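Clulthorpe Sports Hall – First Aid and Treatment Room Checklist
Completed in January, before the evening session

1. Cold packs
Instant packs: 9 in the cabinet, all in date. OK.
Reusable gel packs: 2 have split seams. Thrown out, replacements on order from Nuvlow.
Cloth covers: clean, but stored in the wrong drawer. Moved.

2. Freezer
Door seal: worn at the bottom corner. Still closes – check again next month.
Temperature log: three days missing. Staff on the late shift need to fill this in.

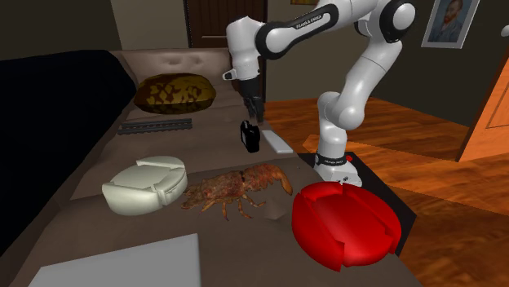
Ice scoop: OK. Keep it out of the ice bin between uses.

3. Bandages and tape
Elastic wraps: enough for the month.
Rigid tape: low. The Pralness brand tears badly, so please go back to the old one.
Scissors: blunt-ended pair missing from the courtside kit. Not fixed at time of check.

4. Treatment table
Legs and locks: firm, no wobble.
Vinyl top: small cut near the headrest. Covered with tape for now, needs a proper patch.
Paper roll: OK.

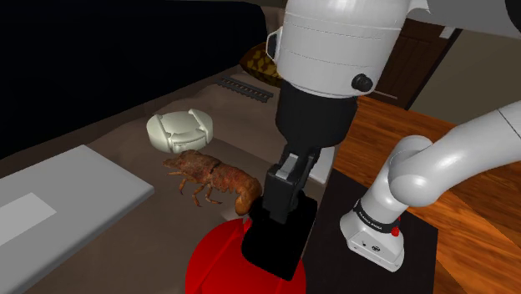 5. Courtside kit
Weight limit sticker: faded. Reprint.
Gloves: box of 60 opened, medium only. Add large.
Injury forms: old version still in the lid pocket. Replaced with the new sheet.

6. Access
Route to the Costello Road exit: a folded goal net was blocking half the door. Moved during the check.
Stretcher: on its hooks, straps complete.

Result: pass, with items 2, 3 and 4 to be looked at again in February.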